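How to Wash and Dry a Down Comforter at Home

Most down comforters need a full wash once a year. November is a good time, before the heavy bedding goes back on.

Check the care tag first. If it says dry clean only, stop there. Then look over the seams and sew up any small holes.

Use a front loader big enough that the comforter fills no more than two thirds of the drum. If yours is too small, go to a laundromat.

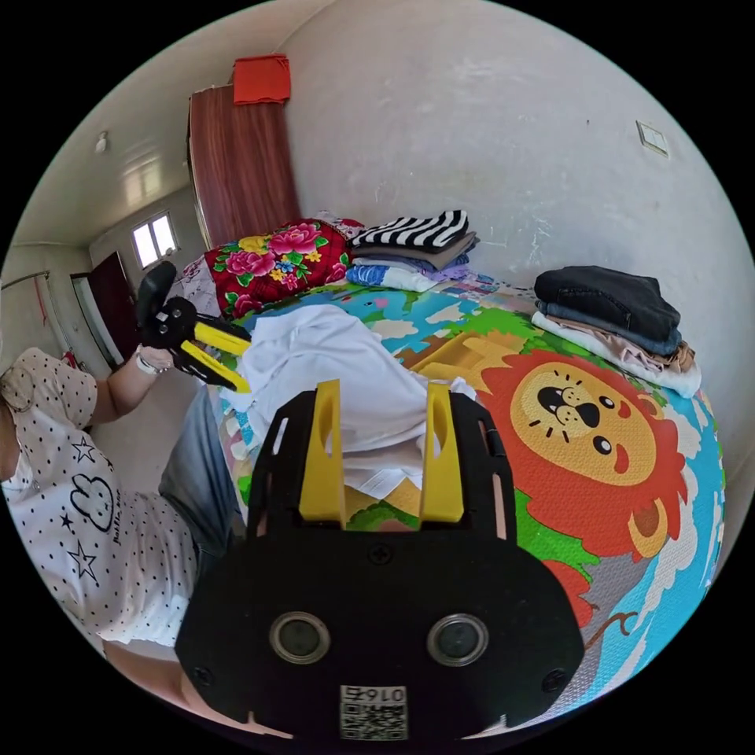 A bed and a polka-dot T-shirt.

Set the washer to warm and gentle. Add 2 tablespoons of mild detergent and skip the fabric softener, which coats the down and makes it clump. Run an extra rinse, then a second spin.

Lift the comforter out with both arms. Wet down is heavy and can tear the inner stitching if you pull from one corner.

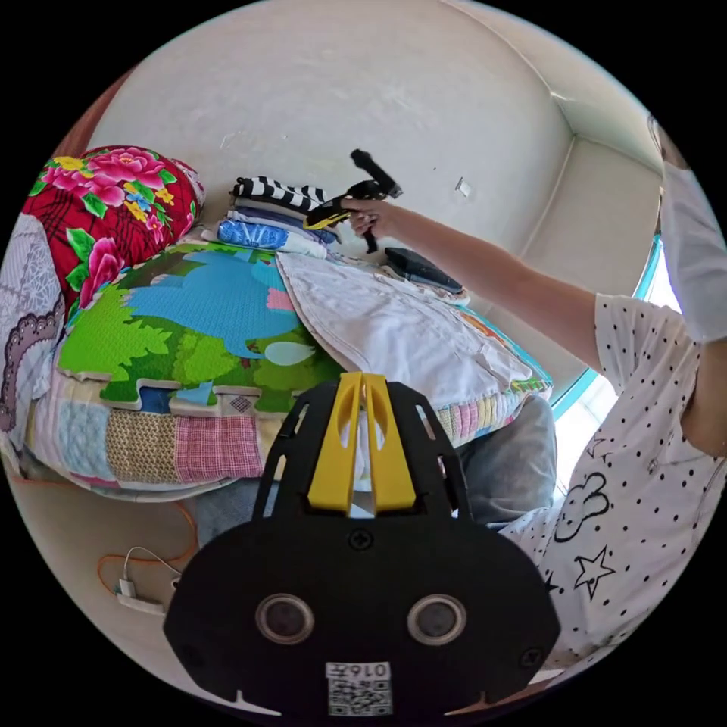
Can I dry it on a line?
A line works in warm, breezy weather, but plan on two days and shake the comforter every few hours. Bring it in at night.

For the dryer, choose low heat and put in a few clean tennis balls. Stop every half hour, break up the clumps by hand and turn the comforter over. A queen size can take four hours. Hold it up to a window when you think it is done. Dark lumps mean the down is still damp.

Let it air for a day before putting the cover back on.

Posted by Annelore Voß, 10 March 2024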